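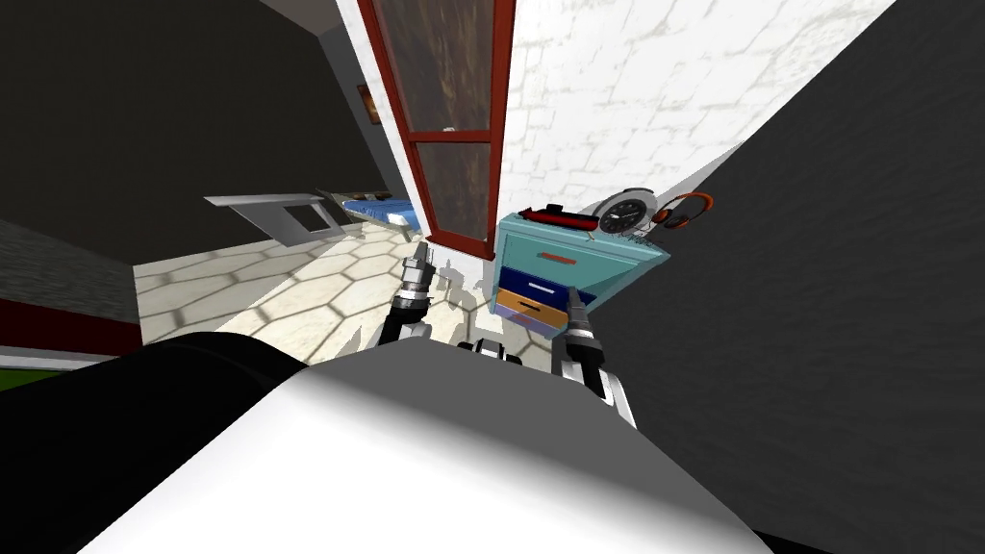

I've sat through a lot of robot demos, and I went to the open day at Peklow in December mostly for the free coffee. I stayed for 2 hours. The one that got me was Mavis, a simulated home helper that lives entirely inside a computer, and they had her view up on a big screen for all of us to gawk at. What a view! The whole bedroom leaned over like a ship in a storm, the clock and the orange and black headphones sitting up there on the teal nightstand as if nothing was wrong. My own neck started to tilt. So did Marijke Willems's, and she'd come as the skeptic.

Now, I think showing us this was a great idea, and I know not everyone agreed. Pieter Van Loon grumbled on the way out that a public demo should be a real machine folding a real towel. I get it. But I've seen the towel! Give me the practice room any day, where you can watch the thing being awkward before it ever gets near somebody's grandmother.

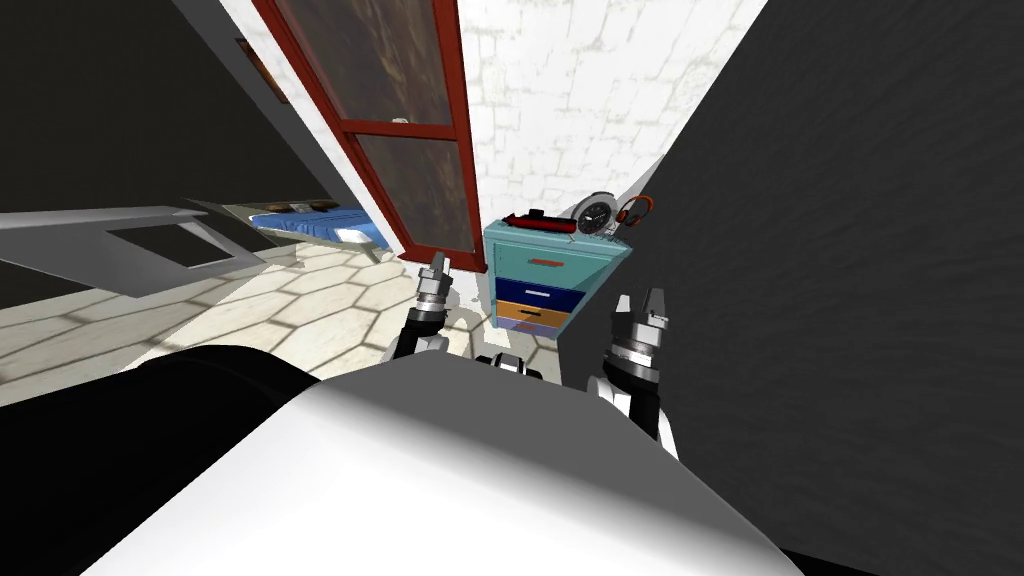
Mavis at Peklow's open day: both grippers up, drawers ahead.

My one complaint is the talking. Roel Dierckx had 11 slides before anyone got to ask a question, and the best one came from a kid in the second row (she wanted to know if Mavis gets dizzy). More of that next year, please, and fewer slides.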